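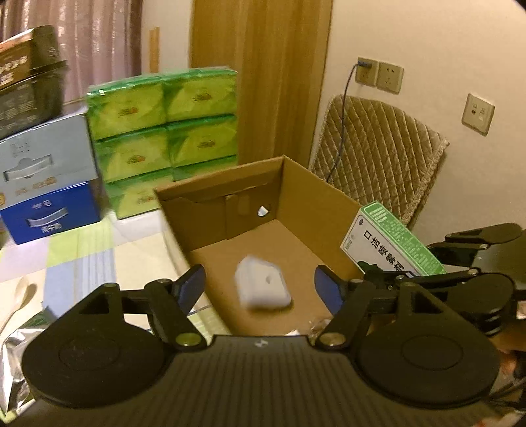
Is a patent worth it for a one-person invention?

benchrat30
I've got a latch for folding worktables that closes with one hand. Been making them in my garage in Marnovdale since August and people keep asking to buy one. A guy at the hardware counter told me to patent it before I sell any more. The quote I got for a full application is way beyond what I've made. Do I file, or do I just sell the things?

Tichý
You may already have a clock running. In the US you get one year from the first public sale or public showing. In a lot of other countries you get nothing once it's out. Work out the date of your first sale before you do anything else.

hollowpine
Just sell. I patented a gutter clip and it brought me a nice certificate and a stack of maintenance fees. A patent only gives you the right to sue, and I couldn't afford to sue.

drodis_fan
I don't agree with hollowpine. I licensed a hose fitting to Drodis, a small outfit, and they wouldn't even open my second email until I had a filing number. The patent didn't stop anybody copying. It got me a meeting.

hollowpine
One meeting. How many companies did you write to?

drodis_fan
30. Five answered. One signed. I'm fine with that.

Tichý
There is a middle road. File a provisional. It costs much less, it holds your date for a year, and you can see if the latch sells before you pay for the real one. It has to describe the thing properly though — a one-page sketch won't protect what you leave out.

benchrat30
Thanks. First sale was in August, so I still have time. I've sold 2763 dollars' worth so far, and materials ate a good part of that.

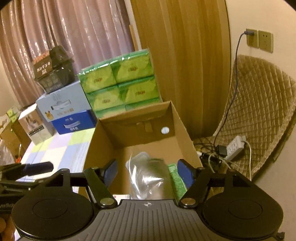
Open box on the table, this morning

drodis_fan
Did you search for earlier patents yet? Do that before the provisional. Look up the old ones too, from the fifties and sixties. Folding furniture is a crowded field.

benchrat30
Only a quick search. I found one hinge that's close but it needs two hands.

hollowpine
Close is what the examiner will care about. My clip got knocked back twice over a 1950s curtain hook. If you have 2000 dollars to spend, I'd put it into a mold and a better price per piece.

Tichý
That depends on whether he wants to make latches for years or hand it off to someone. If it's the second, he needs the filing.

benchrat30
I'd like to hand it off. I don't enjoy the making much after the first dozen. Has anybody here dealt with Drirnness? They wrote to me and want a fee up front to "present" the latch to manufacturers.

drodis_fan
Don't know them, but I wouldn't pay anyone up front. Ask how many of their clients made back more than they paid in. US invention promoters have to tell you that in writing before you sign.

hollowpine
Agree with drodis_fan on that one.

benchrat30
OK, I'll ask them tonight and post what they say.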